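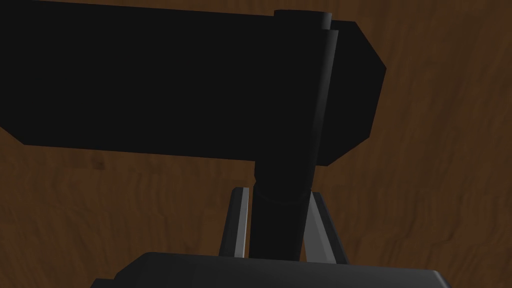 Clitell Reach is a motion planning and grasp control package for two-armed mobile robots working on doors, drawers and cabinets. It reads wrist and head cameras together and updates the approach until the fingers close. Dark hardware is a known difficulty for perception, and a black rod crossing a black slab leaves only a few gray highlights to mark where one part ends. Reach fits a handle model to these partial edges and reports a confidence value with each pose.

The package includes 129 handle models and a simulation library of 200 furnished rooms, prepared by Van Rooij.
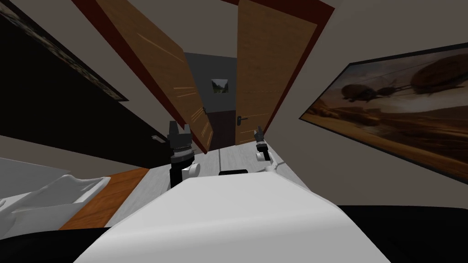 Each arm has its own planner, and a shared supervisor prevents the two from claiming the same space. Operators may assign a door to either arm - or leave the choice to the supervisor. 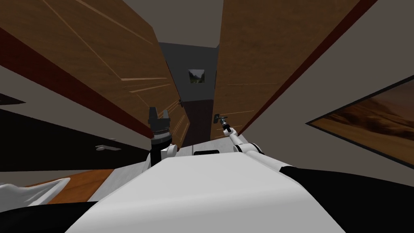 Right gripper on the lever of the right door, in simulation.

Release 2 adds a replay tool for comparing planned and executed paths. Licenses are issued per site, and existing customers may upgrade until 6/7/26.

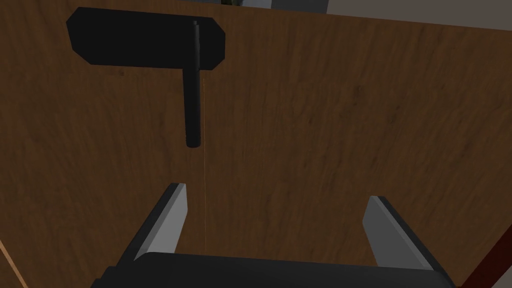
Ivars Pärn writes that his group at Flemden moved its cabinet tests to Reach and kept its own controller, though he would like the supervisor log to be easier to export.

Order code: 434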